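2022-09-10

Bon, je m'étais promis d'écrire tous les soirs depuis le déménagement et je n'ai rien écrit depuis 9 jours, donc on va dire que je reprends. J'ai mal au dos, il reste 8 cartons dans l'entrée et je ne sais toujours pas où est passé le tire-bouchon. Mais je suis contente ! L'appart de la rue Ashour est minuscule (40 mètres carrés, en comptant le placard du compteur, merci l'agence) et il y a du soleil dans la cuisine jusqu'à midi passé.

Le grand sujet du moment, c'est le rangement de la salle de bains. Dans l'ancien appartement j'avais un meuble à cinq tiroirs, que j'ai laissé à la locataire suivante parce qu'il ne passait plus la porte (il était entré, pourtant, mystère complet). Du coup je me retrouve avec trois sacs de flacons, de savons, de brosses et de médicaments périmés, et pour tout mobilier un lavabo avec un rebord large comme deux doigts. Hier soir j'ai tout étalé par terre dans le couloir et j'ai fait des tas. Un tas « tous les jours », un tas « de temps en temps », et un énorme tas « mais pourquoi ». Je compte 5 après-shampoings entamés. Cinq ! 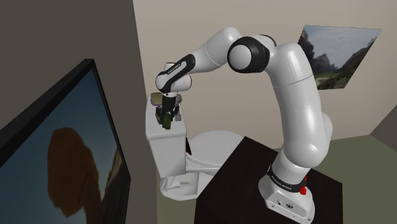
Jette tout ce que tu n'as pas touché depuis janvier, m'a répondu une lectrice sous mon dernier billet, et range le reste à hauteur d'yeux, sinon tu rachèteras ce que tu as déjà. Je crois que c'est la phrase la plus utile que j'ai lue de toute la semaine. Janvier, comme date limite, c'est sévère mais ça m'a débloquée : en vingt minutes j'ai rempli un sac poubelle entier, plus un petit sac de médicaments à rapporter à la pharmacie. J'ai quand même gardé la crème solaire, faut pas pousser.

Ensuite, les étagères. J'étais partie pour acheter la colonne Trekel, celle avec les paniers, et puis j'ai mesuré l'espace entre la cuvette et le mur et bon, voilà, non. Elle aurait bloqué la porte. Je suis allée chez Kiltano en bus, sous la pluie, et je suis revenue avec deux petites tablettes murales et un porte-serviettes à ventouses auquel je ne crois pas une seconde (j'en ai déjà eu un, il tombait la nuit et je me réveillais persuadée qu'on me cambriolait). Les tablettes attendront que quelqu'un me prête une perceuse, la mienne a rendu l'âme sur la tringle du salon.

En attendant il reste la surface à laquelle on ne pense jamais : le dessus du réservoir. Ma mère avait ça en horreur, chez elle rien n'avait le droit d'être posé là, jamais, pas même un désodorisant. Moi je trouve que c'est une étagère gratuite. Il faut juste des choses stables et pas trop précieuses, et accepter de tout enlever le jour où la chasse fait des siennes.

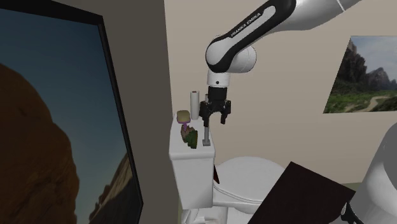 Essuie-tout debout sur le couvercle du réservoir.

Pour l'essuie-tout je suis catégorique, d'ailleurs : il m'en faut un dans la salle de bains et un dans la cuisine, et que personne ne vienne me parler d'en avoir un seul qu'on promène. Je m'en sers pour le miroir, pour les éclaboussures de dentifrice, pour les cheveux dans la bonde (pardon). J'ai essayé les lingettes lavables l'an dernier, avec beaucoup de bonne volonté, et elles ont fini en boule humide au fond de la machine. Je réessaierai quand j'aurai un endroit où les faire sécher.

Ce qui me manque vraiment, c'est une place pour le linge sale. Le panier en osier est beau mais il mange la moitié du passage, alors pour l'instant il vit dans la chambre et je fais l'aller-retour en serviette, fenêtres sans rideaux, bonjour les voisins d'en face. J'ai repéré un sac à suspendre derrière la porte dans le catalogue Zekthorpe,

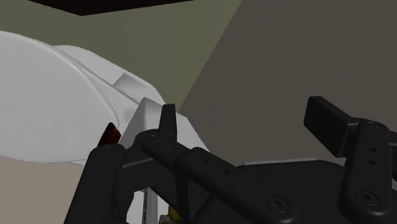 mais il n'existe qu'en orange ou en beige triste et je n'arrive pas à me décider. L'orange, peut-être ? Avec le carrelage vert ça ferait très cantine. Je dors dessus.

Ah, et la voisine du dessous est montée pour me demander si c'était moi, les coups de marteau de mardi matin... enfin non, je mélange, c'était le lendemain de l'emménagement. Bref, c'était moi. Je lui ai promis un gâteau. Il faudrait que je retrouve le moule, qui doit être dans un des cartons de l'entrée, probablement avec le tire-bouchon.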